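Talebi Shop Helper: Your Questions Answered

Thank you for all the kind notes since we opened sign-ups! We've gathered the things people ask most, and Selamawit Hailu on our support desk has answered them as plainly as she could.

What does the service include?
You get one Talebi helper on wheels, the charging dock, and a set-up visit from one of our team, who will stay as long as your staff would like (and yes, we do accept coffee).

Can it pick soft or floppy things, like paper pads?
It can, though this is the part we're still fussing over. Boxes and jars are easy for it. Pads and thin books bend when they're gripped near a corner, so we ask shops to teach each one by hand first, sorting a basket the way they normally would.

How many items can it learn?
The starter plan covers 200 and the larger plan covers 500. If you carry more than that, write to Dayana Carhuamaca and she'll happily talk it through with you.

Does it read labels that aren't in English?
Yes, it matches the whole cover, pictures and all, so the language doesn't matter much. Two pads that differ by one small number can still muddle it, and we'd suggest keeping those on separate shelves.

Can I try it first?
Please do! The trial runs for 3 weeks, and we pick everything up again if it isn't for you.
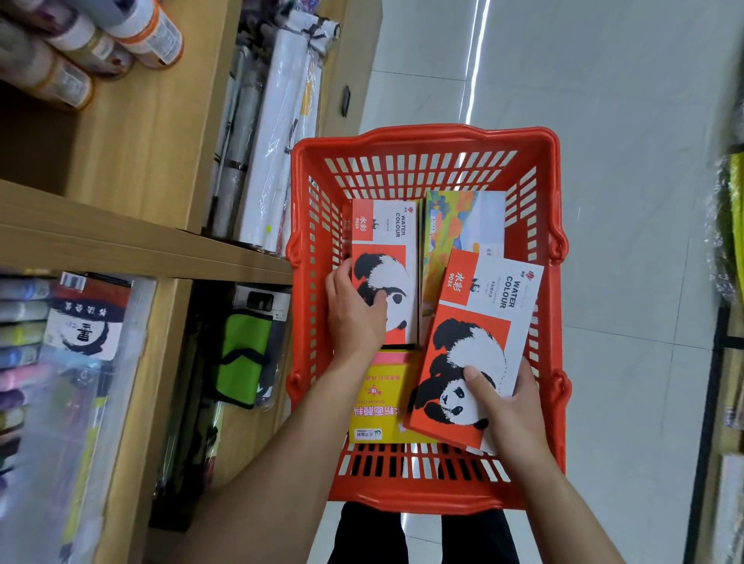
Sorting watercolor pads and paints in a shopping basket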